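From: Tala Awad
To: Drangate House list
Date: Tue 16 April
Subject: Re: [drangate] Washrooms – towels, basins and who wipes what

Replying to Lina's message and copying everyone, as two of the points affect all floors.

Lina Daher wrote:
> Hello all,
>
> I took over the first floor washroom in February and I still don't have a
> clear idea of what I am supposed to be doing with the cloths. When I
> started there was a pile of white towels under the basin and a separate
> pile of blue ones in the corridor cupboard. The sheet on the inside of the
> door says "use white for surfaces". Hadi told me white was for hands and
> blue was for surfaces. Bilal said it was the other way round until last
> year and then it changed, but he couldn't remember to what.
>
> I have been using white on the counter and round the basin, and putting
> them in the Sleiman bag on Thursdays with everything else. Last week three
> of them came back with grey marks that hadn't washed out. I don't know if
> that is me or the laundry.
>
> Also the basin. There is a ring of limescale where the stopper sits, and
> something dark inside the overflow that I can't reach. The spray we have
> (Disov, the green bottle) does nothing to either. Is there something
> stronger, and am I allowed to use it on porcelain?
>
> Last thing. Is anyone checking the stock? The order form says 20 in the
> cupboard and there were nowhere near that many on Monday.
>
> Lina

Lina, thanks for setting it all out. I'll take it in your order.

Towels. The sheet on the door is right and Hadi is remembering the old system. White towels are for the counter, the basin and the taps. Blue are for floors and for the pipework underneath, and they should never come above counter height. Nothing cloth is for hands any more. The paper dispensers went in on all floors and the hand towels were taken out of the order at the same time. If you find any of the old looped hand towels, put them in the rag box in the basement. Sawsan uses them for the bikes.

I know the ground floor has been doing it differently. Please could whoever looks after it swap over this week, so that the bags going to Sleiman are all sorted the same way. White in the white bag, blue in the blue bag. If blue ones go in with the white, the whole bag gets washed at the lower temperature, and I suspect your grey marks came from that. It isn't anything you have done. I rang Sleiman yesterday and they will rewash the three marked ones without charge if you put them in a carrier bag with a note saying "rewash" and our account number, which is 2138 (it's printed on the docket as 2,138 for some reason, same thing).

Please don't leave a used towel in a heap by the taps. Several of us do it, me included. A bunched towel stays damp in the middle for a day or more and then it smells, and the next person picks it up and wipes the counter with it. Either hang it open over the rail or put it straight in the bag. If you aren't sure how long one has been sitting there, bag it and take a new one. We pay by weight and one towel makes very little difference.

Basins. No, please don't use anything stronger on the porcelain, and keep the Keditz descaler away from it altogether. Keditz is for the kettle and the urn. It took the shine off the second floor basin a couple of years ago and that basin has been harder to clean ever since. For limescale round the stopper:

Put the stopper down and run in enough warm water to cover it.
Add a mug of white vinegar and leave it for 20 minutes.
Lift the stopper, let it drain, and go round the metal rim with an old toothbrush.
Rinse, then dry the rim with a clean white towel.

It will probably want doing twice the first time. After that, once a fortnight should keep it down. The drying matters as much as the vinegar with our water.

The overflow slot is at the back of the basin, below the tap, and you can't get a cloth in there. Use the narrow bottle brush that hangs on the hook in the corridor cupboard – the thin one, not the one for the flasks. Dip it in the vinegar water, push it in as far as it goes without forcing it, turn it a few times and pull it out slowly over a blue towel. What comes out is unpleasant but harmless. Then pour a jug of warm water down the slot. If water backs up out of it, stop and tell me, and I'll ask Bilal to look at the trap.

Counter. Wipe from the back towards you and finish at the rim of the basin. Fold the towel in four first and turn to a fresh side when one gets dirty. I know people find it quicker to grab the towel in a bunch and go over everything, and for a splash of water that's fine, but for the Friday clean please fold. A bunched towel skips over the join where the basin meets the counter, and that join is where it goes black.
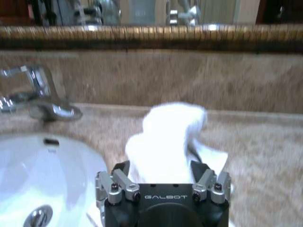 The white ones are the only towels to use on the basin. If yours has a blue stripe or any coloured stitching, it belongs to the kitchen, and Sawsan would like it back. She is missing a few.

Stock. You're right that it has slipped. I had assumed Hadi was counting when he did the paper, and he had assumed I was. I counted everything last night, including the basement and the bag waiting to go out, and we have 119 white towels across the building. That is plenty. They are just in the wrong places, with most of them on the second floor shelf. I'll bring a stack down to you tomorrow so that you have your 20, and I'll do the ground floor at the same time. There will be no new order until the summer.

From now on, could whoever takes the bag down on Thursday write on the docket how many white and how many blue went in. The dockets go in the tray by the post. If the same number doesn't come back I can then take it up with Sleiman that week. At the moment I have nothing to show them.

Disov spray. It's fine for the counter and the taps, and it was never meant to shift limescale. Spray the towel and not the tap, or it runs down behind and leaves a white streak on the wall. There are three full bottles in the basement on the left-hand shelf. Take one when you need it and tick the list.

I will print a new sheet for the inside of each door with all of this in a shorter form. If anyone wants something added, reply to me before Friday and I'll put it in. Bilal, can you check that the hook by the second floor basin is still firmly in the wall? It was loose when I hung a towel on it last night.

Tala

_______________________________________________
Drangate House mailing list
To leave the list, send a blank message with "leave" in the subject line.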